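Robot Learning, Week 6
Training in simulation: what to vary and what to leave alone
Notes by Jailson Barros, May 2020

Read these before the practical. They cover the method we used in the Skonden study and the part of the result you will be asked to repeat.

The problem

We want a policy that takes a camera image and the arm's joint angles and gives back the next small movement of the gripper. Collecting enough examples on a real arm is slow. In simulation we can run many copies at once, but a policy trained in one simulated room tends to learn that room. Move the camera or change the colour of the wall and it fails, even though the task is the same.

The usual answer is to change the room between episodes. The question in Skonden was which changes are worth making. Some cost almost nothing, such as a new wall colour. Others mean finding and loading more models, and they slow down every run that follows.

What we varied

We split the changes into two groups. Surface changes are colour, texture and lighting. Layout changes are where the furniture stands, what is near the arm, and how much of the work area is hidden from the camera. Each group could be switched on or off by itself, and everything else in the training was held fixed.
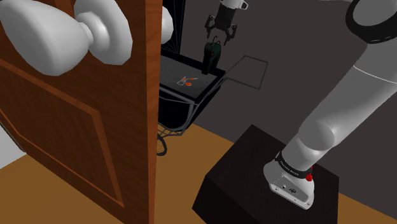 Hidden views matter more than students expect. If the camera can always see the gripper and the whole of the support surface, the policy never has to cope with a missing piece. Doors are useful for this. They are large and flat, cheap to render, and can be set at any angle. Placing one between the camera and part of the stand removes some of the view and leaves the arm's own task as it was. The door is never something the arm has to touch.

Training

All runs used a batch of 256 and the same network, a small convolutional encoder with 2 fully connected layers after it. Images were shrunk before they went in. Each setting was trained with 20 different random seeds. Please don't report a single seed in your write-up. The spread between seeds was sometimes wider than the gap between two methods, and an earlier draft of our own results had to be redone for this reason.

Result

Surface changes alone gave policies that handled new colours well and new layouts badly. Layout changes alone did better on both than we had guessed, though they were weak under strong side lighting. Using both groups from the first episode was slow to learn, and several seeds never got going. The best setting began with layout changes and brought in the surface changes later.

For the practical

Use the Caldeira scene set, which is already on the lab machines. Stalavska is larger but takes too long to load for a single session. Run the layout setting first and keep your logs, as we will compare them with the Arnano runs in June. Write down the seed, the setting and the final success rate for every run - including the ones that failed.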